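Werkstattbuch Wiltau, Tischplatten
Oktober, vormittags

Heute den großen Arbeitstisch vorgenommen, Inventarnummer 2437, der mit der hellen Platte. Anlass war die Notiz von Diễm Vương vom letzten Eintrag: Klebereste und ein stumpfer Fleck rechts, dazu die offene Frage, ob die Oberfläche furniert ist oder beschichtet. Im Inventar steht nur »Prullby, hell«. Unterlagen habe ich keine gefunden, im Ordner liegt der Lieferschein für die Gestelle, für die Platten nicht.

Warum das wichtig ist: Bei Furnier würde ich den stumpfen Fleck vorsichtig anschleifen und neu einlassen. Bei Laminat wäre das genau falsch, da ist der Dekorbogen nach zwei Zügen durch. Also vorläufig alles so behandeln, als wäre es empfindlich. Kein Schleifpapier, kein Lösemittel auf der Fläche, kein Öl.

Zuerst abgeräumt und trocken gefegt, mit dem weichen Handfeger, von der Wandseite zu mir. Danach einmal feucht, einmal mit klarem Wasser nach, einmal trocken. Wasser handwarm, ein Spritzer Meton neutral auf den halben Eimer. Beim ersten Durchgang kam mehr grauer Schmutz herunter, als ich erwartet hatte, vor allem an der Längskante, wo immer jemand mit den Unterarmen liegt. Beim zweiten blieb der Lappen sauber.

Gewischt wird mit der Maserung. Quer sieht man die Schlieren im Gegenlicht, das hatten wir im Frühjahr schon. Kreisen ist nur über Kleberesten erlaubt und nur mit wenig Druck.

Anschließend die Fläche in Ruhe angesehen, erst von oben, dann flach gegen das Licht. Die Zeichnung läuft in langen Wellen, dazwischen weite Ovale. Für die Frage Furnier oder Dekor suche ich nach einer Wiederholung: Bei einem gedruckten Dekor kommt dieselbe Figur irgendwann noch einmal. Ich habe mir ein Oval gemerkt und die Platte der Länge nach abgesucht. Ein zweites gleiches habe ich nicht gefunden, aber das heißt bei einem langen Rapport wenig. Der Tisch kann schlicht zu kurz sein.

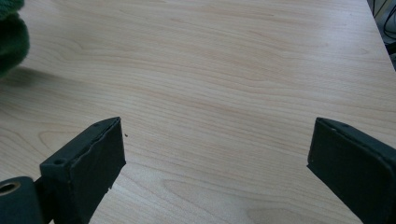
Platte 2437, Maserung und Glanz. Ein dunkler Krümel liegt noch auf der Fläche.

Glanz: seidig, stellenweise etwas heller, je nachdem, wie man steht. Ich hatte zuerst an Reste von Pflegemittel gedacht. Mit dem trockenen Tuch nachgerieben, der Glanz wanderte aber mit mir mit, wenn ich um den Tisch ging. Das ist also nur das Licht. Der stumpfe Fleck rechts dagegen bleibt, wo er ist. Handtellergroß, Rand weich, mit dem Fingernagel nicht zu spüren. Kein Kratzer, keine Schwellung. Mit Bleistift auf Malerkrepp an der Kante markiert, damit man ihn beim nächsten Mal wiederfindet.

Kante geprüft. Die Plattenstärke ist mit dem Messschieber fast 22 mm, an der hinteren Ecke gemessen, weil vorn eine Kantenrundung sitzt. An der Stirnseite ist ein Umleimer drauf, der die Zeichnung der Fläche nicht aufnimmt. Daraus lässt sich nichts ableiten, das machen die Hersteller bei beidem so. Unten ist die Platte gleichmäßig hell und ohne erkennbare Struktur. Ich wollte dort eine Stelle mit 400er Papier anschleifen, habe es gelassen. Was unten drauf ist, muss oben nicht drauf sein, und dann haben wir eine angeschliffene Unterseite und wissen so viel wie vorher.

Besser wäre das Kabelloch. Falls die Platte irgendwo eine Bohrung hat, sieht man an der Wandung den Aufbau. An diesem Tisch habe ich keine gefunden. Der Schwestertisch im Nebenraum soll eine haben, für die Steckdosenleiste. Helge Dahlgren hat die damals eingebaut und will nachsehen, wenn er dort ohnehin die Leiste tauscht. Bis dahin bleibt in der Spalte »Material« ein Fragezeichen.

Klebereste: drei Stellen, alle von Gewebeband. Feuchtes Tuch aufgelegt, zehn Minuten liegen lassen, dann mit dem Kunststoffschaber flach abgehoben. Zwei gingen so weg. Die dritte, hinten links, ist zäher und älter, vielleicht ein anderes Band. Dort noch zweimal aufgelegt, danach war sie nur noch ein Schleier. Den habe ich mit dem Fleece ausgerieben, ohne Mittel. Man spürt beim Drüberstreichen nichts mehr.

Merken: Schaber vorher an der Ecke prüfen. Der blaue hat eine Scharte und gehört weg. Ich habe den weißen genommen.

Zum Tuch. Wir hatten bisher die dünnen Mikrofasertücher von Lindholm im Schrank. Die nehmen Staub gut auf, ziehen auf dieser Platte aber Fusseln, sobald sie ein paar Wäschen hinter sich haben. Das dicke grüne Fleecetuch fährt weicher, nimmt allerdings weniger Wasser auf. Zum feuchten Wischen also weiter Baumwolle, zum Nachreiben Fleece. Wichtig ist, dass das Fleece keine Späne im Flor hat. Draußen ausschlagen, gegen das Licht halten, mit der Hand über den Flor gehen. Ein einziger Metallspan reicht für einen Kratzer über die ganze Länge.

Noch ungeklärt ist, wo das Tuch liegen soll. Im Schrank vergisst man es. Am Haken neben der Tür hängt es über der Kiste mit dem Schleifstaub, da nimmt es genau das auf, was es nicht aufnehmen soll. Vorläufig bleibt es am Tisch, an der Ecke, weit genug weg von der Arbeitsfläche. Nass darf es dort nicht liegen bleiben, schon gar nicht zusammengeknüllt über Nacht. Wenn die Platte doch furniert ist, haben wir sonst den nächsten Fleck.
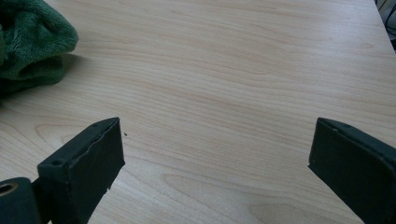 Womit gehen Klebereste weg, die sich mit Wasser nicht lösen lassen?
Mit einem Tropfen Speiseöl auf einem Wattestäbchen, fünf Minuten einwirken lassen, mit Baumwolle abnehmen und mit Meton und Wasser nachwischen. Erst an der Hinterkante ausprobieren.

Nachtrag zum stumpfen Fleck. Nach dem Mittag noch einmal angesehen, die Platte war inzwischen durchgetrocknet. Er kommt mir kleiner vor, kann auch am Licht liegen. Diễm Vương meint, dort habe im Sommer eine Weile der Wasserkocher gestanden. Das würde zur Größe passen. Wärme und Dampf machen so etwas auf Lack, auf Laminat eher selten. Spricht also ein wenig für Furnier mit Klarlack, ist aber kein Beweis. Ich habe nichts weiter unternommen. Keine Politur drauf, auch nicht »nur zum Test«, sonst haben wir statt des matten Flecks einen glänzenden.

Was den Wasserkocher angeht: Er steht jetzt auf dem Blech am Fensterbrett und bleibt da.

Um 16 Uhr letzte Kontrolle. Fläche trocken, keine Schlieren längs, an der Vorderkante zwei kurze Wischspuren, die ich mit dem Fleece herausbekommen habe. Klebestelle hinten links bei schrägem Licht noch schwach zu erkennen, wenn man weiß, wo sie war. Gestell nachgezogen, eine Schraube vorn rechts hatte Spiel. Der Tisch steht wieder fest.

Für die Arbeit an der Platte gilt bis auf Weiteres: Schneiden nur auf der Matte. Kein Gewebeband direkt auf die Fläche, wenn etwas fixiert werden muss, dann mit Malerkrepp, und das am selben Tag wieder abziehen. Becher auf Untersetzer, die liegen in der oberen Schublade. Krümel und Späne mit dem Handfeger weg, bevor jemand mit dem Tuch drübergeht.

Offen:
Bohrung am Schwestertisch ansehen (Helge).
Blauen Schaber ersetzen.
Zweites Fleecetuch bestellen, möglichst in einer anderen Farbe, damit man das für den Tisch von dem für die Maschinen unterscheiden kann.
Fleck rechts in zwei Wochen wieder mit der Krepp-Markierung vergleichen. Krepp dafür jeweils neu kleben, alte Position vorher mit dem Maßband von der Ecke aus notieren.
Lieferschein für die Platten suchen, eventuell liegt er noch bei den Unterlagen vom Umzug. Diễm fragt nach.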